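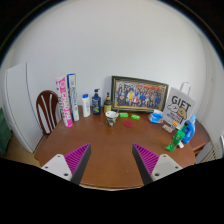
Readers Wanted for the Calloway Book Club Exchange

3 min read
Print | E-mail

Do you read on the bus, in the bath, in line at the bank? We'd love to have you! The Calloway Book Club Exchange is looking for new readers for the round that runs through July, and you don't need a degree, a big vocabulary or a spotless record of finishing what you start.

Each reader joins a table of 4. You pick a book you care about, pass it along, and get somebody else's favorite in return. Last round my table went from a sea voyage to a cookbook to a very strange novel about beekeepers, and I'd never have picked up any of them on my own (I've now read the beekeeper one twice).

What we ask of you:

Come to one evening a month at the Cillside reading room, upstairs from the bakery.
Read at least half of whatever you're handed.
Write a short note to tuck inside the cover for the next person. A few lines is plenty — some of the best ones have been grumpy.

Books in any language are welcome as long as someone else at your table can read it. Our Greek table was Chrysanthi Balaskas's idea and it still has one open chair. We also need two table hosts, who keep the talk going and make the tea. Hosts get a $445 stipend for the full round, and new hosts sit in with Hazel Strickland for an evening first.

Joining is free. If you don't own a book you want to share, borrow one from our shelves, which hold 2,000 titles and a lot of mysteries.

To sign up, leave a note at the Cillside front desk by Thu 8 January with your name, the evenings you can make, and the last book that kept you up too late. Questions go to Yolanda Haddad at the same desk.

Print | E-mail

Comments (3)

Darnell Halvorsen
Is there a large print table this time? My mother would love to come.

Yolanda Haddad
Yes, Darnell! Put it in her note and I'll seat her there.

Fitzgerald Montoya
Signed up for hosting. I'm bringing my own teapot.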